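Nevari Growth List 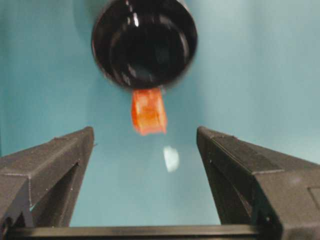 Glossy black cylinder against a teal background.

The Nevari Growth List is a yearly ranking of fast-growing private technology firms, put together by the business publisher Zarkow. Firms are ranked by percent growth in sales over three fiscal years. Smaller than the national lists, and regional in scope.

History
Started as a one-page table in the back of a Zarkow trade newsletter. First list had 10 firms, all software. Hardware makers let in the next year, then payment companies. Mayu Minami edited the early lists and wrote most of the entry rules, which have changed very litte.

Eligibility
Entrants must be privately held, have their head office in the region and own the technology they sell. Resellers not accepted. Accounts have to be signed off by an outside accountant. Subsidiaries can enter only if they file there own accounts. Entries close in December.

Selection
Growth figure decides rank, no jury. Ties go to the firm with the higher sales in the final year. A separate newcomer prize, for firms under four years old, is picked by the editors.

Notable entrants
Floketti, a maker of warehouse scheduling software, came first with growth of 581 percent. Its founder, Prapai Wiriya, had entered once before and placed 39th. Jia, a billing firm, has been listed three times, never in the top five.

Criticism
Percent growth favors firms starting from very low sales. Almost 45 percent of one year's entrants had fewer than twenty staff. A minimum sales figure was added later. Entry fee also criticized, still charged.

See also
Business award
Revenue growth
Privately held company

Last edited 26 July 2019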